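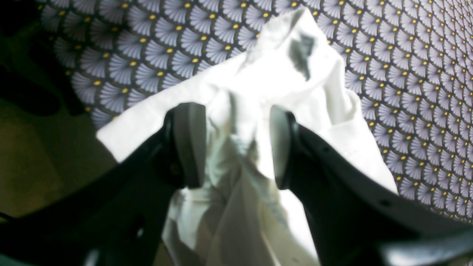

Date: December 3, 2018
Subject: Re: [chores] Folding rates, again

> Tuvine claims 51 garments an hour on mixed laundry.
> If that holds, why is Zeng still folding by hand?

The Tuvine figure is for towels and pre-flattened shirts. Start from a crumpled pile and it falls apart. Our log at Stoststead has 1895 grasp attempts on white cloth over a patterned cover, and 593 ended with a single layer between the pads. The rest were two layers, cloth plus cover, or air.

Folding proper is the easy part - once two corners are known, the Proro planner needs 43 seconds per shirt. Finding the corners is what costs time. White fabric saturates in the wrist view and the creases go with it, so a collar and a hem look much the same. Lowering the exposure loses the darker items.

I would not quote a rate to Zeng before the January runs. Does anyone have numbers that start from the basket?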